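Chapter 5
What a Warranty Promises

Most people believe they own a warranty. They bought something, a card came in the box, and the card said "limited" in small type and "warranty" in large type. This chapter asks you to read the small type first.

A warranty is a promise about goods. The seller or the maker says that a product will be of a certain quality, or will do a certain job, and agrees to some remedy if it falls short. That is the textbook definition, and you will be tested on it at the end of the unit. It leaves out the part that matters most to buyers, namely who gets to decide whether the product fell short. In nearly every written warranty you will read this term, the company that made the promise also judges the claim.

Consider the Avley countertop dishwasher, our running case for this chapter. Its card covers "defects in materials and workmanship" for 2 years. A buyer whose door seal fails in month ten might expect a new seal. Avley's service desk calls the seal a wear part, and wear parts are left out in paragraph 5. The buyer may argue that a seal that lasts ten months was badly made to begin with. Perhaps so. The card gives her no way to prove it short of paying for an inspection, and the inspection costs more than the seal.

Students often reply that the law steps in where the card does not. To a point it does. A sale of goods by a merchant usually carries an implied warranty that the goods are fit for the ordinary purposes people buy them for. You should learn this rule. You should also ask how often a person with a leaking dishwasher brings a case under it.

The trouble grows as products gain parts. A wooden spoon can break in one or two ways. A thing built from hinges, brackets, screws and housings can fail at any joint, and each joint may come from a different supplier with terms of its own.
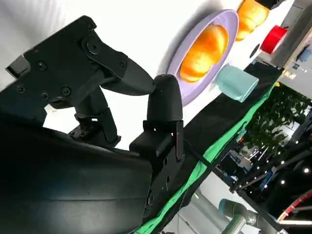
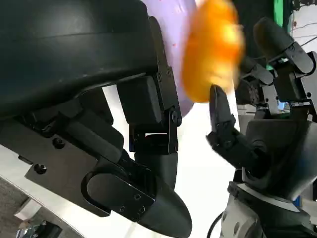 Fig. 5.1. Screws, plates and jointed segments in machinery.

Makers say that this is the reason their terms are so long. A short promise, they claim, would be a reckless one. We should be slow to accept that. Vivmont, a maker of garden pumps, once sold its whole line under a single sentence: "If it stops pumping, send it back." Its present warranty has 298 lines. The pump has hardly changed. What grew was the list of things the company will not pay for, including sand, frost, the wrong hose, and "use beyond normal use," a phrase the document never defines.

Then there is the extended warranty, sold at the register for an extra fee. Sales staff describe it as peace of mind. It is better described as a service contract, and it should be judged like any other purchase. What does it cost? What does it cover that the first warranty does not? When does coverage start? On the Usman heater plan, reprinted in the readings, coverage starts on the day of sale, so for the first 2 years the buyer pays for protection she already has. The plan is legal. The dates are printed on it. Whether anyone reads them in a checkout line is a question the seller has no strong reason to ask.

None of this means that warranties are worthless. Skollow, a luggage company discussed in section 5.4, pays claims quickly and says so loudly, and it may well be that the good name is worth more to it than the suitcases. Note, though, that we have this mainly from Skollow.

As you work through the sections that follow, keep a real warranty beside you, preferably one from your own kitchen or garage. Mark every word that limits the promise. Mark every step you would have to take before anyone paid you anything. Section 5.1 begins with the oldest kind of warranty, the spoken one, and with the problem of showing that it was ever made.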